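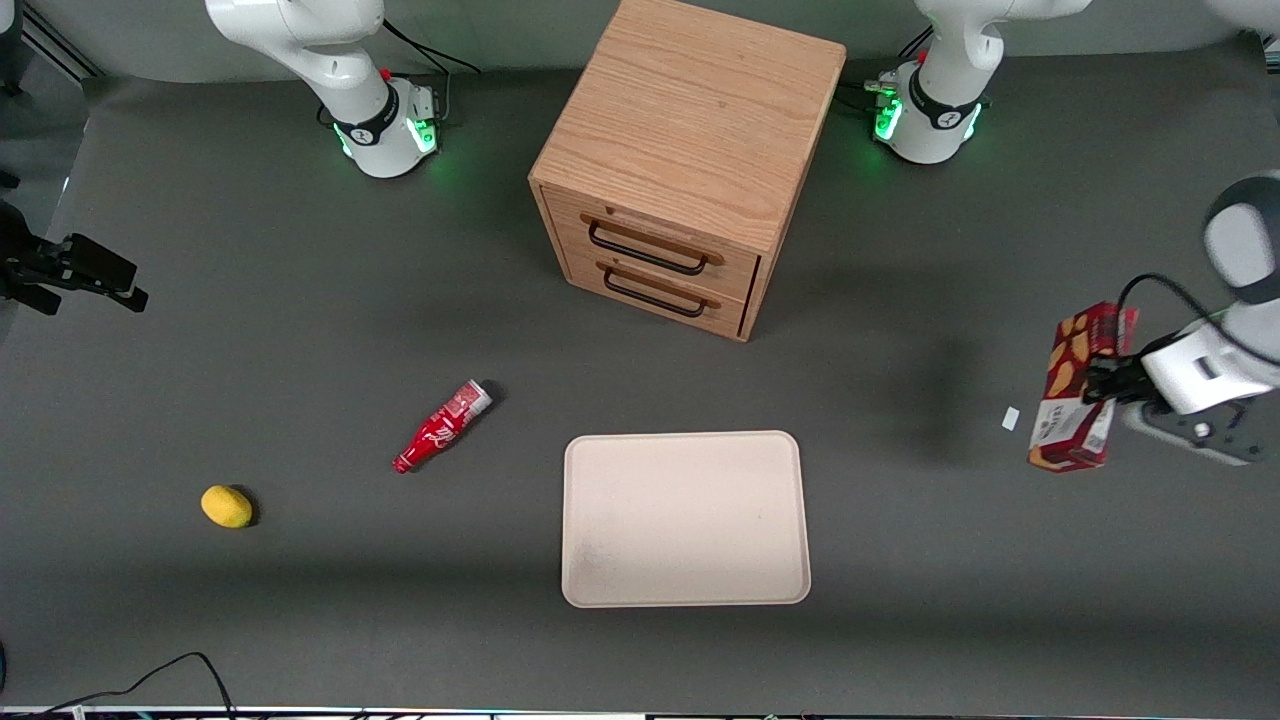
4. Setting up recordings on the Gavura receiver

4.1 Before you start

Recording works only when a storage drive is attached to the receiver and has been prepared as described in 4.2. Live TV, pause, and the program guide work without a drive. Pause without a drive is limited to 11 minutes per channel.

You will need:
A USB drive with its own power supply
The Gavura remote, paired with the receiver
The household PIN chosen during first setup (see section 2)

CAUTION: Preparing a drive erases everything stored on it. Copy any files you want to keep to another device first. Erased files cannot be restored by the receiver or by Dundale customer support.

4.2 Preparing the drive

1. Turn the receiver off with the switch on the rear panel. Standby is not sufficient.
2. Connect the drive to USB port 2. Port 1 is reserved for service use and does not supply data to the recorder.
3. Turn the receiver on and wait for the home screen.
4. Press Menu, then select Settings > Storage > Prepare drive.
5. Enter the household PIN.
6. Select Erase and prepare. The progress bar may stop at 9 percent while the surface check runs. Do not disconnect the drive.
7. When Ready to record is displayed, press OK.

The drive is now locked to this receiver. Recordings made on it cannot be played on a computer or on a second receiver, including one registered to the same household.

Note: If Drive too slow is displayed after step 6, try a different cable before replacing the drive. Extension cables and unpowered hubs are not supported.

4.3 Recording a single program

1. Press Guide.
2. Highlight the program. Programs up to a week ahead can be selected.
3. Press the red key once. A red dot appears next to the title.
4. To change the start or end time, press Options and select Padding. The default is no padding.

Live sports often run past the listed time. Set end padding by hand for these. The receiver follows the guide data and does not detect overruns on its own.

To cancel, highlight the program and press the red key until the dot disappears.

4.4 Recording a series

1. Press Guide and highlight any episode.
2. Press the red key twice. A stacked dot appears next to the title.
3. Select New episodes only or All episodes.
4. Under Keep, choose how many episodes are held before the oldest is deleted.

A series is matched by title and channel. If a show moves to another channel, the series recording stops and must be set again. Repeats without an episode number in the guide are treated as new.

4.5 Conflicts

The receiver has two tuners. When a third recording overlaps, the Conflict screen opens and lists the programs in order of priority. Select the one to drop, or select Find another showing. If no choice is made before the start time, the recording added last is dropped.

Watching a live channel uses one tuner. If both tuners are needed for recordings, the picture switches to one of the channels being recorded after an on-screen warning. Press Back during the warning to keep the current channel and cancel the lower-priority recording.

4.6 Storage full

At 90 percent full, a yellow bar is shown on the Recordings screen. When the drive is full, watched recordings are deleted first, oldest first. Recordings marked Protected are never deleted automatically. If only protected recordings remain, new recordings fail and message 134 is displayed.

To protect a recording:
1. Press Recordings and highlight the title.
2. Press Options.
3. Select Protect. A padlock is shown.

CAUTION: Reset to factory settings removes the link between the receiver and the drive. All recordings, including protected ones, become unplayable.

4.7 Scheduling from the phone app

The app must be version 3 or later and signed in to the same account as the receiver. Open Guide in the app, tap a program, and tap Record. The receiver must be in standby or on; it does not collect requests while switched off at the rear panel. Allow a few minutes for the red dot to appear. Padding and Keep settings cannot be changed from the app.

Section 4 last revised Sunday, December 22, 2019 (R. Amano). Change: 4.5 rewritten, message number corrected in 4.6.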